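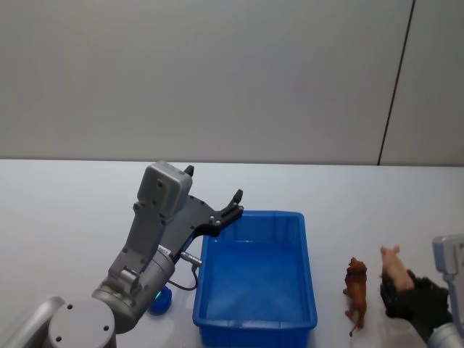 Dernière modification de la page : vendredi, 16 h 40

Cahier d'atelier — essais encens, série Tandville

Repris la base résine du mois de février. L'oliban de chez Grodum est plus gras que le précédent, il colle au pilon et il faut le passer au congélateur une nuit avant de broyer. Gwenaël Sabatier préfère le broyer avec un peu de santal, je n'ai pas vu de différence à l'odeur.

Lot de 900 g, mélange à sec : oliban, benjoin, santal, un peu de lavande. La myrrhe est retirée. Niall Rennie la voulait pour la méditation du soir mais elle couvrait tout le reste au bout de quelques minutes, et deux personnes du cercle s'en étaient plaintes.

Cônes façonnés à la main, séchage à l'ombre sur claies. Sept jours prévus. J'en ai sorti quatre avant la fin pour essai :
- cône 1 : s'éteint à mi-hauteur
- cône 2 : brûle jusqu'au bout, cendre grise qui tient
- cône 3 : idem, fumée plus épaisse au départ
- cône 4 : fendu à la base, brûle de travers

Le premier venait du bas de la claie, sans doute encore humide au cœur. À refaire en fin de séchage avant de toucher à la proportion de poudre liante.

Odeur : benjoin très présent à l'allumage, puis l'oliban. La lavande ne se sent presque pas. Gwenaël propose de la remplacer par de la sauge. Pour un encens dédié à l'ange gardien je garderais plutôt la lavande, les gens l'attendent, quitte à en mettre davantage.

Étiquettes : le texte de Haldane parle encore de « protection du foyer », alors que la série est consacrée à l'apaisement et au sommeil. À corriger avant impression. Enlever aussi la phrase sur la guérison, on ne promet rien de ce genre.

Boîtes Zendier reçues, 76 utilisables, le reste a le couvercle qui force. Niall s'occupe du retour.

À faire
Retourner les claies matin et soir.
Peser un cône sec — je n'ai toujours pas le poids final.
Demander à Grodum s'il leur reste de l'ancien oliban.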